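Slide 1, title. Say hi, thank the Drurport folks for the slot, and get moving, we only have 15 minutes and I always run long.

Slide 2, the question. Okay, so everybody here trains policies from human demos, and everybody argues about how many. What I wanted to know is whether the second hand matters when the task looks like a one-hand job. Bags are my favorite case! A crumpled paper bag never has the same shape twice, so you can't memorize a grasp and hope.

Slide 3, how we collect. Ccori is our hand-held setup: one gripper per hand, cabled, and the person just does the task at a desk. No teleop, no arm in the loop. We got 1822 demos between September and December, which still makes me a little proud (pause here, drink water).

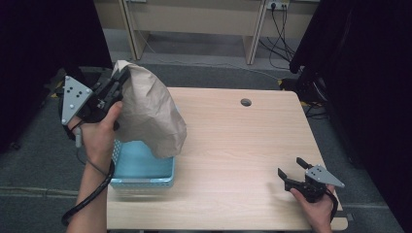
We log both grippers the whole time, even when one of them is just hanging out. That was a fight inside the group, by the way. Half of us wanted to drop the idle hand and save the disk space, and I was in that half. I was wrong, see next slide.

Slide 4, result. Same data, two policies. One sees both hands, the other gets only the hand doing the grasping. On new bags, the two-hand version finished 63 percent of trials and the one-hand version 47. Say clearly that this is ONE task family and one lab, before somebody in row two says it for me.

Slide 5, why? My guess is that where the waiting hand sits tells the policy what comes next. We have not proved that. The Jurnport team is rerunning it with the idle hand's track shuffled, and if the gap goes away I'll be a lot more confident.

Slide 6, failures. Play the Bresus clips, don't talk over the first one. Mostly it pinches a single layer of paper and the bag slips out. Skip the gripper force plot if we're past minute 12.

Slide 7, questions. Repeat each one into the mic!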